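Call for Participants: Household Garment Handling Sessions

Lappalainen Textile Care Institute, Gordale site

The Institute invites applications from adults who regularly do laundry at home and are willing to take part in a series of paid sessions on the sorting, smoothing and folding of everyday clothing. Sessions will begin in February and will be held at our Gordale premises.

Participants will work at a table with ordinary garments, including shorts, trousers, shirts and knitwear. Each garment is presented wrinkled, as it might come out of a basket, and is to be laid out, straightened and folded in the participant's usual way. There is no correct method, and no instruction in folding will be given beforehand.
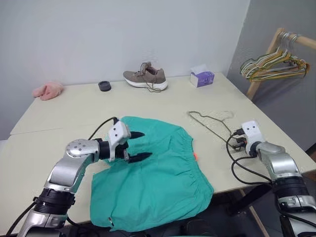
Each participant attends 4 sessions of 57 minutes, with a short break on request. A payment of $180 is made on completion of the full series. Participants who withdraw early will be paid for the sessions they have attended.

Applicants must:

be 18 years of age or older
do laundry for at least one household
be able to stand at a table for the length of a session
have no known skin sensitivity to common fabrics or detergents

Experience in a commercial laundry or clothing store is welcome but not required. Current employees of Lerkumar and Werix, our partners in this study, are not eligible.

Applications should be addressed to Anneli Kokkonen, Study Coordinator, and should state the applicant's name, telephone number, preferred session times and the number of people in the household. Sessions are offered on weekdays from 8 a.m., with evening places on Tuesday only. Selected applicants will receive a consent form by mail, to be signed and returned before the first session.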